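工作台记录
2020年4月27日
地点:Rurstead 楼下那间
记录:Notburga Holzer

上午先处理桌面。浅色木桌还是原来那张,圆角的,位置没有动。上次记录里写桌子有点晃,查下来问题在靠门那条腿的脚垫,胶干了,脚垫歪到一边去了。用刀把旧胶刮掉,重新粘好,压了一本厚目录等它干。中午再推桌子,不晃了。地面本身是平的,灰色地坪上放水平尺,气泡居中,所以以前在别的桌腿下面垫的纸片全部拿掉。

桌高重新量过,662毫米,从地面到木头面,不算上面铺的白色垫面。以前本子里有两个数对不上,原因应该是有人连垫面一起量。以后统一量到木头,写的时候注明。

白色垫面继续用旧的。擦过,有些印子擦不掉,湿布不行,酒精也只淡了一点点,再用力就起毛,停手。Hermine 问要不要换新的,我的意见是先不换。旧的铺久了很服帖,新的从卷上裁下来两头会翘,至少要压一个晚上。另外新的那卷还在 Skasusport 的箱子里,箱子压在最下面,今天不想搬。

垫面左、右和对面三边都露出木头。这个留边要保持,放东西的时候可以用木边当参照,手往外伸到哪里也心里有数。之前有一阵子垫面总往右边跑,查过,是大家习惯从右边靠上来,袖子把它带过去的。背面的胶条换成了可移的那种,贴在角上,不要贴中间,贴中间会鼓。

然后是黑色的椭圆托盘。长边是直的,两头圆,一圈矮边,后面立一根细杆,杆顶一根横杆,整体像个T字。到货的时候立杆和托盘是分开包的,自己拧上去。拧的时候发现立杆底部的螺丝偏短,只吃进去一点,碰一下横杆就转。换了工具盒里稍长的一颗,加了垫片,现在用两根手指推不动。横杆和立杆之间的接头本来就是紧的,没碰它。

立杆高33厘米,从托盘底面量到横杆上沿。写下来是为了以后配收纳盒,原来的纸盒受潮变形,已经扔了。下次买盒子的时候不要只看托盘的长宽,上次就是这样买错的,盒盖扣不下去。

托盘底面滑。空着的时候很轻,稍微碰到立杆,整个盘子会跟着走。试了几种办法:

双面胶,粘得住,但是撕的时候会把垫面表层带起来,不用。
薄硅胶片,效果可以,但厚了一点,盘子放上去能看出来不是贴着桌面的。
防滑网,剪成比盘底小一圈,不露边,高度几乎没有变化。用这个。

剪防滑网的时候先拿纸描了盘底的轮廓,往里收一圈再剪。纸样夹在本子最后一页,下次直接用,不用重描。剪下来的边角料可以垫别的小东西,放在抽屉左格。

托盘的位置定在靠对面那一侧,中间偏左。起初放在正中,手从右边过去的时候会先碰到横杆的圆头,改到左边以后好一些,右侧空出来的地方也够放别的东西。没有在垫面上画线,画了以后又是一道擦不掉的印子。想标位置的话,用纸胶带在木边上贴一小条,对齐盘子的圆头就行。 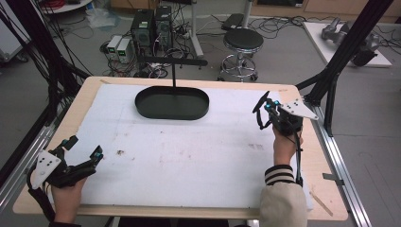

下午清点要放进托盘的和要挂在横杆上的小件。清单上是26件,全部在,装在两个带盖的盒子里。清单是 Hermine 去年12月打的,有几个名称写得太简单,比如“绳,短”,我看了半天才知道指的是哪一条。已经在旁边用铅笔补了颜色和长度。请她下次打印的时候一起改掉,旧的那张留着不要扔,上面有当时的采购备注。

有3件要单独处理:

一条链子打结了,用两根大头针慢慢挑开,花的时间比预想的长。以后链子单独装小袋,扣头留在袋口外面。
一个挂环开口太小,套不进横杆的圆头,硬套会刮漆。先挪出清单,看能不能换大一号的环。
一个布袋的提手脱线,已经缝过,线的颜色不一样,不影响使用。

横杆的圆头顺便检查了一遍。用指甲划过,没有毛刺,挂布料的东西应该不会勾丝。横杆中间部分摸着比两头涩一点,不清楚是漆的问题还是沾了什么,擦了以后差别小了。先这样,过一周再摸。

挂东西的时候左右重量要大致相当。只往一边挂,立杆会往那边偏,时间长了底下那颗螺丝又要松。试挂的时候先放轻的,再放重的,取的时候反过来。重的东西尽量靠近立杆,不要挂在端头。托盘里放一点东西压着会稳很多,所以顺序上应该先放盘子里的,再挂上面的。这个顺序请写进准备步骤,现在的步骤表上是反的。

关于挂环的事补充一句。Sugiyama 的目录里有同样形状、内径大一档的,货号抄在采购单上了,和收纳盒一起下单,省得付两次运费。到货之前那一件不要放回盒子里,免得有人拿出来又去硬套。现在放在窗边的小碟子里,碟子上贴了“待换”。

灯光:下午太阳转过来以后,白色垫面左半边很亮,右半边暗,托盘的矮边在右侧有影子。把窗帘拉上一半,顶灯全开,影子淡了。全拉上又显得太闷,人待久了犯困。折中的办法是靠桌子那扇全拉,另一扇留着。窗帘绳又卡了一次,拉的时候要往下带,不要往外扯。

黑色托盘很显灰。早上擦干净,到下午盘底又是一层细毛,大概来自窗帘和防滑网的碎屑。用粘毛滚筒比用布好,布会留下水痕,干了以后更明显。立杆和横杆用干的细布从上往下擦一遍就够了。不要用喷壶对着托盘喷,水会流进立杆底部的缝里,那里藏了水不容易干,垫片是铁的。

桌子底下也收拾了。原来堆在那里的空纸箱拆平,放到走廊。留一个中等大小的装垫面的边料。脚下空出来以后坐着舒服多了,站着干活时膝盖也不会碰到箱子。椅子推到墙边,需要的时候再拿。

Hermine 看完以后提了两点。一是托盘再往里挪会不会够不着,她胳膊比我短,我让她站在桌前试了,现在这个位置她刚好不用弯腰,再往里就不行了,所以不再往里。二是垫面靠人的这一边磨得最厉害,能不能掉个头接着用。可以掉头,但是对面那边的印子会转到跟前来。她觉得无所谓,我也觉得无所谓,等下次贴胶条的时候一起转。

收尾:托盘擦过,用干净的布罩着,没有拆立杆。小件回盒,盒子放柜子中层,链子已经分袋。防滑网留在托盘底下。用过的大头针收回针盒,数目没有核对,地上用磁铁扫过一遍,没有吸到东西。

还没做的:
步骤表改顺序(我来改)
清单重新打印(Hermine Hämmerli)
收纳盒、挂环下单,盒子内高要大于33厘米
Skasusport 那卷新垫面搬出来,裁一块先压着
立杆底部螺丝过一周复查,松了就上一点螺纹胶,用可拆的那种
抽屉左格的剪刀钝了,剪防滑网剪得很吃力,借隔壁的用完要还

脚垫的胶说明书上写要放一整夜,今晚桌子不要推。已经在桌边贴了纸条。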